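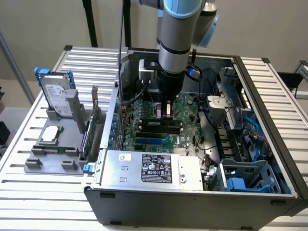

Seta will open a used computer counter at its Ogilvie store in October, the company announced today. The counter will buy, repair and resell desktop computers and laptops, and will sell memory, drives and power supplies for machines that are past their original warranty. The Ogilvie location will also take in older desktops that other stores turn away. Many of those machines need little work. With the side panel off and the tower laid flat, a customer can see the memory slots on the motherboard and learn how much room is left for an upgrade, and the expansion slots are in plain view below them.

The new counter takes over the space formerly used for printer supplies, to the left of the main entrance. Printer ink and paper will move to the back wall next to office chairs. The store will remain open during the work, with the exception of one morning when the flooring is replaced. The date will be posted on the door.

"We have been selling used desktops out of the Delora store for years, and a good number of the people who buy them drive over from Ogilvie," said Réka Kelemen, regional manager for Seta. "They asked for the same thing closer to home. We had the floor space and we had people on staff who wanted to do the work."

Customers who bring in a computer will get a written offer, good for 3 days. They may take the offer as cash or as store credit. Seta pays a higher amount for store credit, and credit does not expire. Machines that the store cannot buy may be left for parts or recycling at no charge. Monitors with cracked screens and all tube monitors will still have to go to the county drop-off site, as the store is not set up to handle them.

Every computer the store buys is wiped before it goes on the shelf. Customers who want to keep their drive may ask to have it removed at the counter while they wait, and the offer will be adjusted by the price of a replacement drive. Staff will not copy files from a machine that is being sold. Customers are asked to save their own documents and photos, and to sign out of all accounts, before they come in.

Refurbished desktops will be sold under the Inau label, which Seta already uses in Delora. Each Inau machine comes with a printed card that lists the processor, the amount of memory, the size and type of drive, and any parts that were replaced. The card also states whether there are open memory slots. Scratches and dents on the case are noted but are not repaired. All Inau computers carry a 43-day return period, counted from the date on the receipt, and a one-year warranty on parts replaced by the store. Keyboards, mice and cables are sold separately.

Repair work will be accepted for desktops and laptops of any brand, whether or not they were bought from Seta. There is a flat fee to look at a machine, and the fee comes off the bill if the customer goes ahead with the repair. The store will call before ordering any part. Soldering work and liquid damage to laptops will be sent to the Delora shop, so customers should expect a longer wait for those jobs.

Donnie Yule will run the counter. Yule has worked at the Delora store as a bench technician and then as a parts buyer, and will move to Ogilvie full time in the fall.

"The most common thing I hear is that the computer is slow and it must be time for a new one," said Yule. "Sometimes it is. But a lot of them have one memory module in them and the rest of the slots are sitting there with nothing in them. I would like people to ask us first. If it's not worth fixing, I'll tell them that too."

The store will stock used memory in the sizes most often requested for office desktops built in the last ten years. Yule recommends that customers bring the whole tower, as model numbers on the front of a case do not always say which kind of memory it takes. Customers who would prefer to leave the tower at home may bring the old module and have it matched at the counter.

Small businesses, churches and schools may sell computers in groups. Groups of more than a dozen machines need an appointment, and pickup is available inside Ogilvie town limits. Seta will provide a list of serial numbers and a signed record that the drives were wiped. Payment is by check.

The Ogilvie store covers 4000 square feet. It opened as an office supply outlet and added computer sales later. Two positions at the new counter have not been filled. Applications are available at the front register and may be returned to any manager.

Counter hours will be 10 a.m. to 6 p.m. on days the store is open. Trade-in offers stop at 5:30 p.m.

About Seta

Seta sells office supplies, computers and computer parts from stores in Delora and Ogilvie.

Media contact: Réka Kelemen, regional manager, Seta, Delora store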